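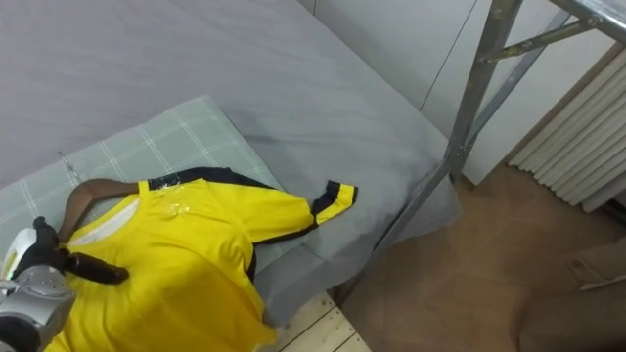
Projektbericht: Sporttrikots auf Kleiderbügeln lagern

13. Januar 2022 – Projektgruppe Textilpflege, Wohnheim Jirkwood

1. Ausgangslage

Im Wohnheim Jirkwood teilen sich je zwei Zimmer einen Einbauschrank. Funktionsshirts und Trikots werden dort meist gefaltet gestapelt. Die Gruppe hat geprüft, ob sich das Aufhängen auf Holzbügeln im Alltag lohnt und welche Ablage sich zum Aufziehen eignet. Die Arbeit lief unter dem Titel Kivar und schließt an den Vorjahresbericht Drummond (Wäschewege im Wohnheim) an.

2. Material

Verwendet wurden Holzbügel mit Metallhaken und geschwungenen Schultern sowie kurzärmelige Trikots, darunter ein gelbes mit schwarzen Nähten. Als Arbeitsfläche diente ein Bett mit grauem Spannbettlaken. Das Laken muss glatt liegen, sonst verschiebt sich der Stoff beim Einführen des Bügels.

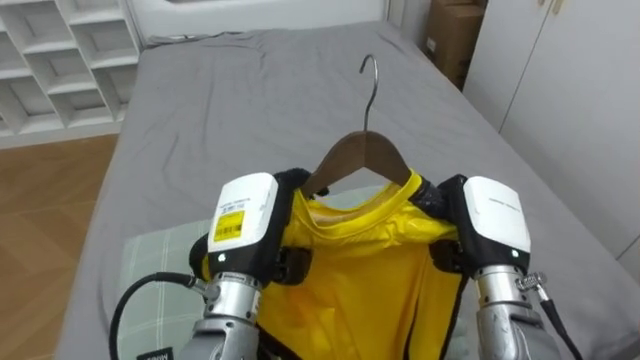 Entscheidend ist der Sitz an den Schultern. Liegt eine Schulternaht zu weit vorn, zieht sich der Halsausschnitt schief, und das Trikot rutscht beim Umhängen einseitig ab. Bügel mit Schultern, die breiter sind als das Kleidungsstück, beulen den Ärmelansatz aus und wurden nach den ersten Durchgängen aussortiert.

3. Durchführung

Insgesamt wurden 293 Aufhängvorgänge protokolliert, davon 289 vollständig. Vier Protokolle fehlen wegen unleserlicher Einträge. Der Bügel wurde stets von unten durch den Saum eingeführt, der Haken zuletzt durch den Ausschnitt gezogen. Das Einführen von oben dehnt den Kragen und wurde nicht weiter verfolgt. Nach jedem Durchgang wurde das Trikot flach abgelegt und an den Seitennähten ausgerichtet. Kissen am Kopfende stören dabei nur, wenn die Ärmel voll ausgebreitet werden.

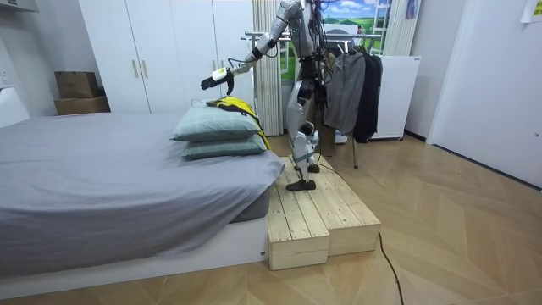 Aus dem Nachbarflur kam der Einwand, gestrickte Trikots gehörten grundsätzlich nicht auf den Bügel, sie würden mit der Zeit länger. Für schwere Strickware trifft das zu. Bei den geprüften Shirts ergab die Messung nach 20 Tagen Hängezeit keine Längenänderung. 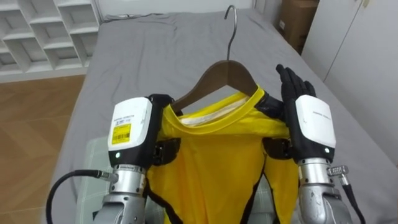
ERGEBNISSE UND AUSBLICK

Das Aufziehen im Liegen dauerte im Mittel 8 Sekunden länger als das Falten. Dafür entfiel das Nachglätten vor dem Tragen. Der Platzbedarf im Schrank steigt – bei zwei Personen je Schrank ist die Stange schnell belegt. Offen bleibt der Vergleich mit der Bügelform Jaltik, die erst im nächsten Semester beschafft wird.

Kommentare (3)

wäschekorb_7: Wurde auch mit feuchten Trikots gemessen? Bei mir längen die nur dann.

Projektgruppe: Nein, alle Stücke waren trocken. Feuchte Ware ist für den Folgebericht vorgesehen.

nordflur: Von unten einführen klappt gut, bei engen Shirts bleibt der Haken aber am Etikett hängen.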